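Food left over at the school canteen: where does it go and can we make less of it?

Group project report, Ratree Siriwan, Vilém Michalík, Ghada Atallah

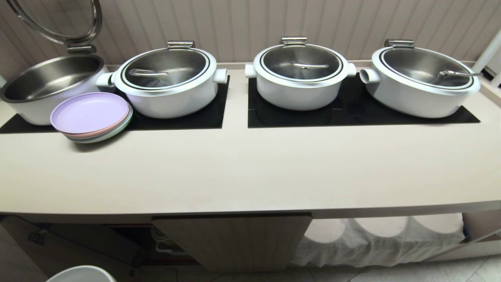
Why do pupils leave so much of their lunch?
Mostly because the portion is fixed before anyone asks how hungry they are. Second reason is time. The queue eats up the break and people bin half a plate to get to the next lesson.

1. What we wanted to find out

We started with the idea that kids throw food away when it tastes bad. Everyone says that. Our teacher Mrs Holub asked how we knew and we didn't, so that became the project. Three things to look at: what gets left, when, and whether a small change helps. We did not look at packaging or drinks, no time.

2. How we did it

Weighed the leftovers for 14 school days in November. One bucket for side dishes (potatoes, rice, dumplings, pasta), one for meat and sauce, one for veg and salad. Soup was a problem. It went in with everything the first two days and we had to throw those soup numbers out, so soup is not in the results. Should have had a fourth bucket from the start.

Scales borrowed from the chemistry room. They only go up to a certain weight so we weighed in parts and added up. Vilém did the adding, Ghada checked it, found one day where the bucket itself had been counted in. Fixed.

We also gave out 100 paper questionnaires. Five questions, no names. Not all came back and a few were drawings. We used the ones with at least three answers filled in.

Last, we talked to Vilém Holub from Kelance, the company that cooks for us and two other schools. He was helpful but in a hurry, we had to ask some questions again by email.

3. What we found

Side dishes are the biggest bucket by far, nearly every day. Rice worst. Veg came second and meat hardly anything, except the fish day, when the meat bucket was suddenly the heaviest. We expected that one.

Time of day matters more than we thought. Classes that eat at 11.40 leave less than the ones at 13.10. Could be the food is fresher, could be that the late classes have already been to the shop. Questionnaire hints at the shop: lots of people from the late sitting wrote that they buy a roll or crisps in the morning break. We can't prove it is the same people who leave the rice.

Answers to "why did you leave food today", most common first:
too much on the plate
not enough time
didn't like it
already ate something
it was cold

So "didn't like it" is only third. Ghada had bet on first.

4. The small change

In the second week the kitchen let us put up a sign at the hatch: ASK FOR HALF, YOU CAN COME BACK. Staff agreed to give half a side dish to anybody who asked. On the first day hardly anyone did, I think people were embarassed. Then a group from year nine started and it spread. Side dish bucket went down on most of the days after, on our heaviest day by 500 grams compared to the same meal the week before. Only one meal was actually the same in both weeks (goulash with dumplings) so it's a thin comparison and we know it.

Nobody kept track of how many came back for more. We forgot to ask the staff to.

5. What Kelance said

They cook to the number of lunches ordered, not the number eaten. If you're ill and don't cancel by 7.30, your lunch is still cooked. Mr Holub said cancelled-too-late lunches bother him more than plates, and that the portion sizes come from tables they have to follow. A smaller portion is fine if the pupil asks for it but they can't plan on it. He liked the sign. Asked if we could make one for the other schools, we said yes, not done yet.

6. Problems

The soup, see above.
Short time, one menu cycle is longer than our measuring.
People knew what the buckets were for. Some ate more when we stood there watching, one boy finished a friends dumplings to be funny.
Questionnaire question 4 was badly worded, could be read two ways. Left it out.

7. What next

Keep the sign. Measure again in spring with a soup bucket. Move one late class to the early sitting for a week and see if their leftovers drop, if the timetable allows (probably doesn't). A reminder about cancelling lunches on the noticeboard by the front door.

Work split: Ratree wrote this and did the questionnaires, Vilém the weighing and tables, Ghada checking and the interview. Tables are in the appendix, graph 2 has the wrong colour for veg, it should be green.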